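Bristeo Doppelarm: Inbetriebnahme an der Küchenzeile

Diese Anleitung gilt für das Set mit zwei Armen und Kopfkamera, Softwarestand Ilex 16. Lesen Sie zuerst das Beiblatt von Michalski zur Stromversorgung.

Schritt 1: Abstand einstellen
Fahren Sie das Gestell frontal an die Arbeitsplatte und stellen Sie die Bremsen fest. Zwischen Gestell und Schrank sollten 10 cm frei bleiben. Die Schulterhöhe beträgt bei normalen Küchen 90 cm.

Schritt 2: Kabel prüfen
Die Leitungen an den Handgelenken brauchen Spiel. Drehen Sie jedes Handgelenk einmal von Hand bis zum Anschlag – spannt das Kabel, lösen Sie den unteren Clip.
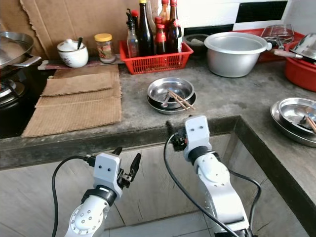 Schritt 3: Greifer kalibrieren
Wählen Sie im Menü »Greifer« den Punkt »Nullstellung«. Beide Fingerpaare schließen und öffnen einmal. Halten Sie die Hände so lange fern. Danach links und rechts getrennt speichern.

Schritt 4: Erste Aufgabe
Beginnen Sie mit einem Löffel oder einem Paar Stäbchen aus einer flachen Schale. Gestapelte Edelstahlteller kommen später, sie spiegeln und rutschen leicht. Der Herd bleibt während der Übungen aus.

Bricht ein Griff ab, senken Sie die Geschwindigkeit auf 79 Prozent und wiederholen Sie Schritt 3. Ersatzfinger gibt es unter der Bezeichnung Rornalell im Zubehör.

Text: Notburga Hämmerli
Stand: 11. Oktober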